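Robot Cell Builders Forum > Simulation and Offline Programming > Good Practice

Thread: House rules for sim cells before anything goes to the real arm – please pick holes

tunholm_tyson wrote:
Hi all! I've been writing up a set of house rules for how we build and sign off simulated cells, and I'm having way more fun with it than I expected to. We do small assembly work at Tunholm, mostly one arm, one fixture, a parts tray and a bin, and until this winter everybody built their scenes their own way. Two people could model the same cell and get different answers on whether a pick was reachable.

So, the draft:

1. The table origin is one marked corner of the table, always the same one, and the robot base is measured from it. No eyeballing the pedestal.
2. Every fixed object that the arm could hit goes in as a collision body, walls included.
3. The start pose is open gripper, pointing down, clear of everything on the table by a named distance. It gets a name in the program and nobody edits it without a note.
4. Trays and bins get nudged between runs. We do 1,548 layouts per cell, which is simply what fits into a night on our machine.
5. A run counts as a pass only if the part ends up where it should, the right way up, with no contact flagged on the way.
6. The first real run is at reduced speed, with someone at the stop button, whatever the sim said.

What am I missing? Tear it up, please!
– Tyson MacDonald

jingyi_t wrote:
Love this, and I'm stealing number 3 today. We had five different "home" positions in one project last year and they were all called home.

My one gripe is number 4. The number of layouts tells me nothing unless I know how far you move things. You can run thousands of layouts with the tray shifting by the width of a pencil line and learn very little. Write down the range first, position and rotation both, and base it on how badly a tired person at the end of a shift would set the bin down. Then pick the count.

kaiwen.yan wrote:
Agree with Jingyi on range. I disagree on walls though. If the wall is farther away than the arm can stretch, making it a collision body just slows things down. We model the table, the pedestal, the fixture, whatever holds parts, and stop there. Everything else is decoration.

tunholm_tyson wrote:
Good point on range, I'll rewrite 4 tonight. I'd like to keep walls in for now. Our cells get moved! Somebody rolls the table back to make space for a pallet and suddenly that elbow has a neighbor.

kaiwen.yan wrote:
Then your rule is "measure the room again when the table moves", and a wall in the sim won't do that for you. You'd have a wall in the old place and feel safe about it.

tunholm_tyson wrote:
Ouch. Okay, fair. Both rules then.

JosefinaM wrote:
Jumping in from the training side – I teach new techs, and I'd ask for a rule about hoses and cables. People model the fixture as a nice clean block and leave off the air lines because they're a pain to draw. Then the gripper comes down next to a fitting that was never in the model. You don't need a perfect flexible hose. Put a fat box around the whole bundle, make it a keep-out zone, done. I have students do it before they're allowed to place a single waypoint.

Also, number 5 is great but please split it. "Part is in the right place" and "nothing was touched on the way" should be two separate results in the log. When they're mashed together nobody can tell what failed.

jingyi_t wrote:
Yes to the fat box!! Bai, the little checker script we use, can flag a fixture that has no keep-out zone attached, and it has saved us more than once. It's ours and pretty rough, but I can ask whether I'm allowed to share it.

oldservo wrote:
I'll be the grump. All of this is good housekeeping, but I've watched folks spend weeks polishing a simulation and then treat it like a safety sign-off. Your risk assessment is done on the real cell, with the real gripper and real people walking by. I would put that as the very first line of the document, above the origin rule. Rule 6 being last bothers me.

tunholm_tyson wrote:
Not grumpy at all, that's a better order. Moving it to the top.

kaiwen.yan wrote:
Seconded. And add gripper fingers to the real-cell check. We changed fingers on the Tarton line in February, the sim still had the old ones, and everything passed with flying colors. Two bent fingers later we had a rule that the finger part number goes in the scene name.

tunholm_tyson wrote:
Finger part number in the scene name, adding it. This thread is gold.

One more thing I'd like opinions on, the look of the scene. I've been keeping ours plain but lit, with shadows on, and with the joint caps in a different color from the arm tubes so you can read the pose in a second when you're flipping through failed runs. Jelley, which is what we call our scene template, has that baked in. Some people here think colors and shadows are a waste. I find a shadow under a bin really helps me judge whether it's sitting on the table or floating. Arm on its pedestal, fixture to the left, tray and bin to the right of it:

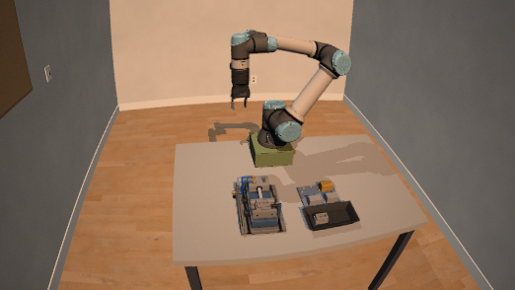
Lihua Du: I'd keep the shadows for review and switch them off for the overnight batch, if your checks only use geometry. If a camera is part of the job, leave them on and vary the light as well, or your part finder will get used to one tidy lamp. We went from a single light setup to roughly 3,000 and the real tray stopped giving us trouble. Joint colors I'm all for, as long as the template says which color means what and it stays the same from cell to cell.

kaiwen.yan wrote:
I said decoration earlier and I'll stand by it for the batch runs. For review, sure, color away.

JosefinaM wrote:
For beginners the colors are a huge help. They find the elbow right away and start asking where it swings, which is the question I want from them.

tunholm_tyson wrote:
Okay, "shadows on for review, off for geometry-only batches, varied light if a camera is used" goes in as the new number 8. I'll post version two here once I've sorted out the ranges. Jingyi, let me know about the script!

jingyi_t wrote:
Asked this afternoon, waiting to hear back. Post your ranges even if they're half-baked, I want to compare them with ours.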